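Teaching two arms to handle a cloth: what the demonstrations did and did not show

Project report, second-year robotics option
Eliécer Giraldo
Submitted Jun 28, 2018

Summary

The Mallero project set out to teach a two-armed robot to lift, spread and fold a cloth on a bed by having a person drive the arms remotely. The handbook says the robot "learns by watching the operator". I spent most of June as one of the operators and I would put it less grandly. The robot stored what my hands did, and a model was later asked to do something similar. Whether that deserves the word learning is a question I came back to several times while writing this.

Method

Each arm follows a hand controller held by the operator. Squeezing the trigger closes the gripper. There is no sense of touch coming back, so the operator judges a grip by eye, from the head camera. The Mamel software records arm positions, gripper state and camera views together, and the operator marks each attempt as good or bad at the end with a foot switch.

We recorded 946 attempts in total. The instruction sheet asked for clean attempts only, with hesitations thrown out. I disagreed with this from the first week. If you remove every attempt where the operator fumbles the cloth and picks it up again, the model never sees a fumble put right, and fumbling is most of what happens with cloth. My suggestion was to keep them. The answer was that Bustos, the group whose training code we used, had always done it the other way. I do not think that is an answer.

In the end we kept 50 of the fumbled attempts in a separate set, which gave me something to compare.

Driving the arms

The handbook allows one afternoon for training operators. It took me a good deal longer before I stopped closing the gripper on air. The depth is hard to judge from the head view, and a thin cloth lying flat gives you nothing to aim at. Most of us ended up pushing the fingertips down into the mattress and dragging them a little before closing, so that the cloth rucked up between them. It works. It is also a trick for getting round the missing touch sense, and it went into the data as though it were the right way to pick up a cloth. A person standing at the bed would never do it.

Using both arms together was worse. When I concentrated on one side, the other hand drifted or simply stopped. In the recordings this looks like a plan — one arm works while the other waits — but I was there, and it was me running out of attention. A model has no means of telling the two apart.

Results

We ran the trained model 30 times on the cloth used for the demonstrations. I scored a run as a success if a corner was gripped, lifted and laid over the opposite side without being dropped. Under that rule the model trained on clean attempts managed 2. Adding the fumbled set produced more regrips and some odd behaviour, including a long spell of plucking at the bedding, but no more successes by my scoring. So my own idea was not shown to be right either. Fifty is a small set, and I would not hang much on the result in either direction.

The Molari baseline, a fixed sequence of moves with no demonstrations in it, did about as well when the cloth was put down in the expected place. It failed once the cloth was moved. This was left out of our group presentation and I think it should have gone in.
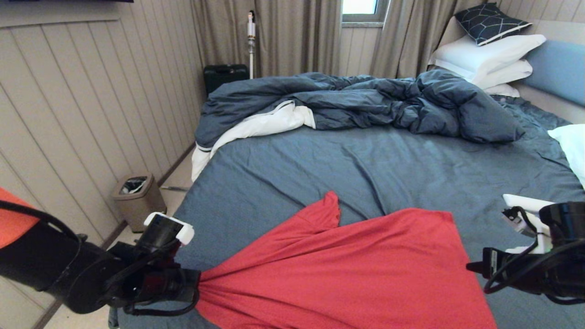 MALLERO > Remote control > Two-arm cloth work

With the left gripper holding a bunched corner of the red cloth and the right one over the bed holding nothing, the question for anyone labelling the data is what to call the right arm. The labelling sheet offers "active" and "idle". I would add "undecided", and ask operators to fill it in themselves straight after each attempt, before they have had time to tidy up the story.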